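Trying the new menu at Paklow
27 Sep 2018

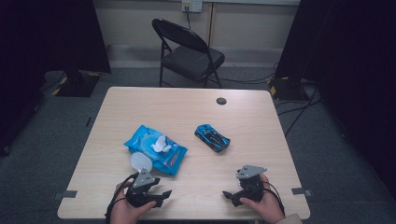
I have been eating at Paklow since the Sadgate branch opened, mostly for the chicken wraps, and last week they changed the menu for the first time since February. I went three times in eight days, twice with my son and once with my friend Farzana Janjua, so I think I have a fair idea of it by now. The short version is that the food is a little better and the prices are a little worse. The wings are also a lot messier than they used to be, and the paper napkins don't stand a chance against the glaze. I went through more of them on the first visit than I want to admit.

For anyone who hasn't been, Paklow is a counter-service place. You order at the front, take a number and sit down, and they bring the food over. There are two branches that I know of, Sadgate and Faddale. The Faddale one is bigger and has parking. Sadgate is closer to my house, so that's the one I'm writing about.

The menu used to be on three boards and is now on two. They dropped the fish sandwich, the coleslaw cup and the large salad. I never ordered the salad. I did like the coleslaw, and I asked at the counter whether it might come back. The manager, Solange Coste, told me it was the slowest seller in the store and that a lot of it got thrown out. You can still get slaw inside the hot chicken sandwich, and they will add extra if you ask.

New items are the glazed wings, a chicken and rice bowl, sweet potato fries and a lemon iced tea.

The wings come in six or twelve. There are four glazes. I have had the honey pepper and the smoked chili. Honey pepper is the better one, with enough heat to notice by the third wing. The smoked chili tasted mainly of smoke to me, and Farzana, who eats much hotter food than I do, said she wouldn't have guessed there was chili in it. Both were cooked properly, with crisp skin even under the glaze. The six comes with one dip, and extra dips are charged.

The rice bowl is what I'd order again for lunch. It has sliced grilled chicken, rice, corn, black beans, pickled onion and a green sauce. The first one I had was hot all the way through and well filled. The second one, at a busy time, had the rice packed down hard at the bottom and not much sauce. Ask for the sauce on the side and you get more of it.

Sweet potato fries were limp on both tries. I'd stay with the regular fries, which haven't changed and are still very good in the first five minutes – after that they go downhill fast, so I wouldn't order them for delivery.

The iced tea is brewed there and is not too sweet. Refills are free, same as the sodas.

Calories are now printed next to everything, which they weren't before. The twelve wings with honey pepper and regular fries would be most of a day's food for me. The side of green beans is 118, and the small iced tea is 50. I don't pick my meals that way, but I know some people who read this do.

On price, the wrap meal has gone up the most. The kids' meal stayed the same and now includes a fruit cup or fries, where it used to be fries only. My son picked fries. He also finished the whole thing, and he usually leaves half.

Service was friendly all three times. We waited longest on the visit with Farzana, when there was a line to the door and two people behind the counter. If you go before noon you'll walk straight up. The tables by the window get very warm in the afternoon.

They also have a points card now. You get one point per dollar, and a free sandwich at 201 points, which seems like an odd number to choose. I asked and the cashier didn't know why either. The card can be used at both branches, but you have to give them a phone number, and I've already had two texts from them. You can reply STOP and keep the points.

Gwenaël Bouvier asked in the comments on my last post how Paklow compares with Arnaud, the chicken place across from the post office. I haven't been to Arnaud in a long time. From memory the chicken was juicier and the sides were worse. I plan to go back next month and will write it up then, with prices. If you've been there lately, tell me what to order, and whether they still close between lunch and dinner.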